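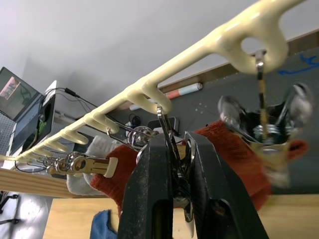 October went mostly to hooks. I said in the last post that our club had picked hanging and unhanging small objects as the fall task, and a couple of people wrote to ask why we would spend a whole term on something so dull. I'll try to explain what we have been doing.

The club is at the community college in Ovisville. We meet in the evening in the back half of the electronics lab, and there are 7 of us this term, counting Iolanda Marinho, who teaches the intro controls course and signs for the room. I'm in my second year and I handle the recording and most of the labeling. The arm is called Prerkska. The name was already on the storage cabinet when I joined and I have never heard a good account of it.

The task sounds simple. There is a cream-colored plastic rack with prongs along the underside. Metal things hang from it: key rings, a clip, a ring with a bead on it. The gripper has to take a piece off a prong, or put one on, without knocking the others down. One person drives the arm by hand while it records, and later we train on the recordings and see what it can do by itself.

Last year the club did blocks. Blocks are matte, they have flat sides, and they stay where you put them. Chrome does none of that for us. The polished pieces pick up the black of the fingers and the color of whatever cloth is on the table, so the same ring can look like a different object from one try to the next. Things on a chain also swing. If you brush one on the way in, you have to decide whether to wait for it to settle or go ahead anyway, and the drivers don't agree on that. Moura waits. Ornell goes ahead. Both are fine drivers, but when we mixed their recordings the trained arm would stop halfway to the rack and hover there, then lunge.

We spent two meetings on that. In the end we wrote down a rule: if the piece you want is moving, hold still until it stops, then go. If a different piece is moving, ignore it. Ornell wasn't happy with the rule but followed it, and the hovering got much better after we retrained.

The second problem was the approach angle. Coming straight up from under the prong works for a key ring, which you can pinch low. It works badly for a clip, because there isn't much room between the tip of the piece and the prong above it, and if you close too high the fingers bump the rack. We now grab everything as low as we can and then move up and out. For anything with a bent shape, the driver turns the wrist a little before closing. I have the numbers for this in my notebook and will type them up when I get a chance.

Cloth on the table was Iolanda's idea. We had been working over bare wood, and the arm did well enough that we got comfortable. She put a red-orange knitted thing down behind the work area, and a white fluffy one and a folded blue one, and asked us to run the same test. Out of 19 tries we got 6. Before the cloth we had been getting almost all of them. So now we change what is on the table between sets, and whoever is labeling writes it down.

The finger pads are also getting worn. They are scuffed enough that small rings slide when they are gripped near the tip. Moura wants to glue on a thin rubber layer. I would prefer to leave them alone until the end of term, so that the October recordings and the later ones match. We haven't settled it.

Some things I would tell another club starting on this:

- Write the driving rules down before anyone records. We threw out 3 evenings of work.
- Have the labeler sit apart from the driver. When I sat next to the driver I kept giving directions.
- Label failed tries too, with a word or two on what went wrong. "Dropped" and "missed" are different.
- Tape down your cables. I have pulled a power lead out twice with my foot.

We show the arm to the other student clubs at the end of the term. The plan is for it to take a ring off one prong and hang it on another, then do the same with a clip. Taking off is in decent shape. Hanging is still hit or miss, mostly on the smaller prongs, where the opening has to line up and the driver can't see it well either.

Next meeting is more hanging, small prongs only, with Ornell driving first. I still owe everyone the label sheet from last time and will post it to the shared folder tonight.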